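Visit to the open day of the Didora laboratory
2019-01-06

I had wanted to see the Didora laboratory since October, when a colleague sent me the program of their open day. The visit was free, but one had to register, and the groups were limited to 31 visitors. I was in the second group of the morning.

The laboratory is on the upper floor of the Stulon building, at the end of Takeda Street. From the train station I took bus 6 and then walked a little. At the entrance we received a paper badge and left our coats.

First there was a talk about how a robot learns to handle things of the house. The speaker explained that writing each movement as a program takes too long, so people do the task by hand with a tool similar to the robot's own fingers, and the movements are recorded. For the project named Flelent they have already 3,208 recordings, and 634 of them are with keys. I did not know that keys are such a difficult object. They turn, they slide over each other, and they never hang two times in the same way.

After the talk we went to the recording places. I stayed longest at the table with the keys and the magnifying stand. 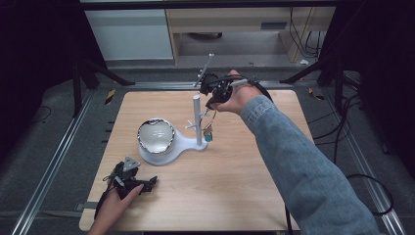 The key task at the Flelent table, with one gripper above the hanging keys and the other resting on the wood.

We were allowed to ask questions between the recordings. I asked if the work is tiring, and the answer was that the shoulders feel it before the hands do. Another visitor wanted to know if a left-handed person can do it too. Yes, they look for left-handed people especially.

In the last room there was coffee and a film of an older robot folding towels, very slowly. The film had no sound and I would have liked some explanation on the wall. The signs for the toilets were also hard to find. The next open day is not announced yet, but the laboratory keeps a mailing list and I have put my name on it.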